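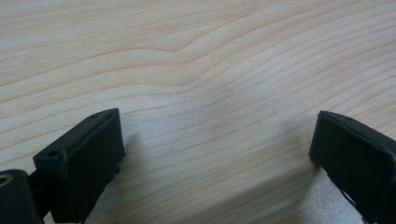
How many demonstrations do you need before a grasping policy is worth testing on the robot?

Fewer than most people collect, as long as you trim them properly first. In our comparison a set of 161 cleaned-up episodes did better than the 575 raw ones it was picked from, and it trained a good deal faster too.

I'm Sarla Kaushik, and I look after the hand-held gripper recordings for the Tanik project. People have been asking me to write up how we do the trimming, so I've finally sat down with a cup of tea to do it. You'll want your recordings synced and the finger width logged alongside the video.

Start by plotting finger width against time for each episode. Most will have a flat stretch at the beginning, with the jaws open over bare table while the person gets comfortable. We used to leave all of that in, and our early policies learned to hover very nicely and do not much else!

Find the first moment the gripper moves steadily toward the object, then step back 9 frames and cut there. Don't cut right at the motion itself. I tried that for most of July and the policy got jumpy at the start – it had never seen a calm approach.

Next, do the tail. Keep 17 frames after the release and drop the rest.

Now watch what's left at double speed and throw out any episode with a second attempt at the grasp. This is the slow part, I'm afraid, and I'd put a whole Thursday aside for it. Retries may well be useful for teaching recovery, but keep them in their own folder and label them, or you'll be sorting them out again later like I was.

Finally, retrain from scratch with the same seed and settings you used on the raw set. If you fine-tune the old checkpoint instead, some of the hovering tends to come along with it – and then it's hard to tell what the trimming did for you.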